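Soft toys living on the bed: how do you store them so the bed still gets made?

Posted in Home & Tidying > Bedrooms
Viewed 900 times

brudberg_hill

We have a large bed in the spare room that has become the place where plush toys end up. My sister's kids stay with us every December and a fair number of times in between, and what they leave behind stays on the bed. I counted 26 soft toys last time I changed the sheet.

I tried a lidded trunk at the foot of the bed and it was no good. The kids won't lift the lid, and anything at the bottom is forgotten. I have now gone to a small white plastic basket, open at the top, with square holes in the sides. Most of the toys are in a closet for the moment and I am testing the basket with a plush carrot to see where it should sit. At the head of the bed by the left pillow it is easy to reach, but then it is on the fitted sheet and I have to move it each time I make the bed.
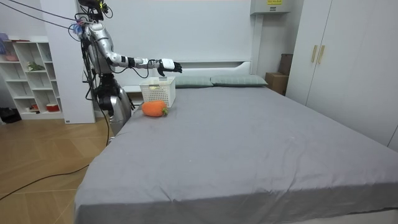

What I would like to know

1. Is a basket with holes good enough for plush, or does dust get in?
2. Is it better kept on the bed or next to it?
3. The sheet is a plain gray fitted one and it creases along the front edge whatever I do. Does a basket sitting on it make that worse?

I don't want to spend much. There is a Remden near us and not a lot else.

yammine_laundry_room

I have used the same sort of basket for years, so I will take your points in order.

Holes are fine. Dust gets into any open basket from the top anyway. What the holes do is let air through, and that matters if a toy goes in before it has dried all the way. I wash ours in a pillowcase tied at the neck, cold, gentle cycle, then leave them on a rack overnight. Squeeze the thickest part before you put it away. If it feels cool in the middle, give it more time. A carrot shape will take longest at the fat end.

Keep the basket on the bed during the day if that is where the kids look for it, and put it on the floor at night. Children will drop a toy into something they can see into. They will not walk across a room to do it. If you have a nightstand on that side, the top of it works too, as long as the basket doesn't hang over.

On the creases, an empty plastic basket weighs very little and won't change much. Front edge wrinkles usually mean the sheet is too deep for the mattress. Measure the side of the mattress and check it against the pocket depth on the label. You can also buy elastic straps that clip corner to corner underneath. Mine came from Remden and they have held up.

For size, one small basket will not take 26 toys. Pick the ones that get used and put those in it. The rest can go in a zip bag on a closet shelf and you swap them over when the kids come.

With five toys in it the basket looks like this:

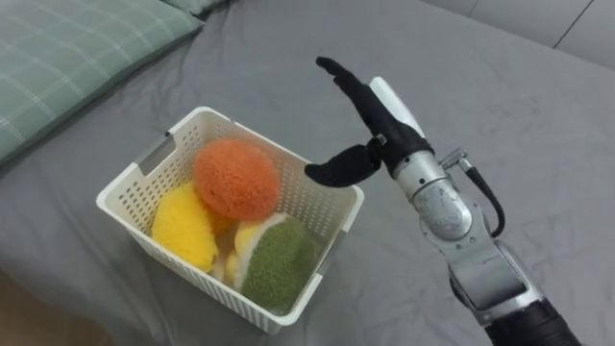
Orange ball and other toys in the white basket, on the gray sheet.

You can find it from the doorway without tipping anything out, and that was what sold me on open tops.

drarkness58

just get a hammock net for the corner. ours holds a ton and it was cheap. only thing is the hooks pulled out of the drywall once so use anchors

palebluequilt

Agree with most of the long answer, but I would not put the basket on the sheet at all. Check the underside first. Some of these have a rough seam from the mold, and a jersey sheet will snag on it. I rubbed mine down with 200 grit sandpaper and wiped it with a damp cloth, and it has been fine on the bedspread since then.

Also wash the basket now and then. Lint collects in the square holes. An old toothbrush and dish soap will clear it.

brudberg_hill

Thank you. I measured, and the sheet is too deep for the mattress, so I will try the straps before buying another one. I will sort the toys this weekend and keep only the favorites in the basket. No net for now, the walls in that room are old plaster and I don't trust them.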